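I spent most of Monday going back through my incident notes for the Undau valley, and I want to set down how the counting works, since three readers wrote to ask why my totals differ from the ones on the evening bulletins.

My list for the past winter has 182 entries. An entry is one reported event: a shelling, a roadside bomb, an armed raid, a clash at a checkpoint. It is not a count of the dead. Several of the entries carry no casualties at all, and one carries more than the rest of its month combined. People who quote the total as a toll are quoting the wrong column.

The rule for opening an entry is two sources that do not depend on each other. A radio item and a newspaper item that both cite the same police spokesman are one source. A hospital intake figure and a police statement are two. Where I have only one, the event goes on a separate sheet and stays there until something else turns up. At the end of March that sheet held 77 events. A good share of them probably happened. I still don't add them in.

Place names cause more trouble than anything else. Nemow is both a town and the district around it, and early reports seldom say which they mean. In the first weeks I logged a mortar attack on "Nemow" twice, once from a report that meant the market in the town and once from a report that used the district name for the same market. The two had different times, 6:40 and "after dark", so the duplicate check passed them both. I now hold any Nemow report for a day before it gets a number.

Skekatard has the opposite problem. It has three spellings in the wire copy and a fourth on the army's maps, and a plain text search misses most of them. I keep a lookup table of variants, which I update by hand. 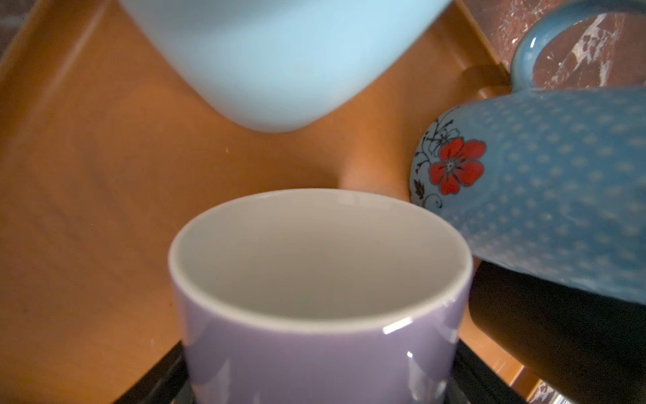 *Purple mug, with something pale blue above it.*

Casualty figures get a range. The low number is the smallest figure given by any source after the first 24 hours, and the high number is the largest. I throw out anything from the first hour, because it is nearly always revised. For the bridge attack in the Poulain sector the first-hour figure was 11 dead. By the next morning the hospital and the district office both said 6, and that is what the entry says, low and high.

Wounded are harder. Some hospitals count everyone treated, some only those admitted overnight, and the press rarely asks. I record the number with a letter beside it, T or A, and a blank where I can't tell. The blanks are the most common of the three. For that reason I don't publish a total for the wounded and won't be adding one.

Attribution I leave alone unless a group claims the attack through its usual channel. "Suspected militants" goes in the notes field as quoted text – it does not go in the column for the responsible party. Marion Halliday, who keeps a similar list for the northern districts, fills that column with a confidence score from one to five. Her method gives better maps. Mine leaves a lot of white space, and I would sooner have that than a three that someone later reads as a yes.

Two corrections to the version posted last month:

- The January raid listed under Undau was on the Skekatard side of the river. The coordinates were right and the district label was wrong.
- The entry for the second fuel convoy has been merged with the first. Both reports described the same trucks – the later one was a follow-up with no date on it.

The merged entry keeps the lower number, and the number it gave up will stay unused. The 182 above is the count after the merge. The updated sheet goes up tonight with the same column order as before, so any scripts that read it should still run.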